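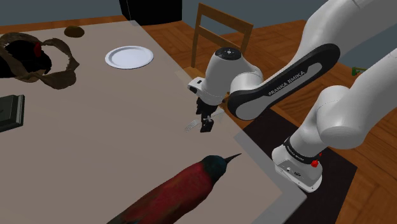 Rendered tabletop with a white plate, on a parquet floor.

Skistberg Supper Cards

Hello, and thank you for stopping by! Skistberg is a small collection of handwritten recipe cards, typed up line by line so that they can be searched, sorted and (we hope) cooked from. It began one November, when Finbarr Brennan was lent a biscuit tin of cards by the Illetti family and rather rashly promised to have them back within the month.

What's inside

cards.csv has one row per card, with the title, the ingredients as written and the method as written. notes.txt holds the scribbles from the margins, which are often the best bit ("too much clove, ask Auntie"). There are 21 soups, 11 puddings and 4 recipes for pickled herring that disagree with each other quite fiercely.

How it was typed

We kept the old spellings and the old measures, so a teacupful is still a teacupful. Where a word couldn't be read you'll find a question mark in square brackets. The Þorgeirsson cards were translated by a patient neighbour, and the original wording sits in its own column.

Known gaps

Oven temperatures are missing from most of the puddings. The rye loaf card stops after the second rising, and we'd dearly love to hear from anyone who has the other half.

Using it

Cook from it, print it, pass it on. If you share it more widely, please mention the Taltari Kitchen Archive and keep the family names with their cards.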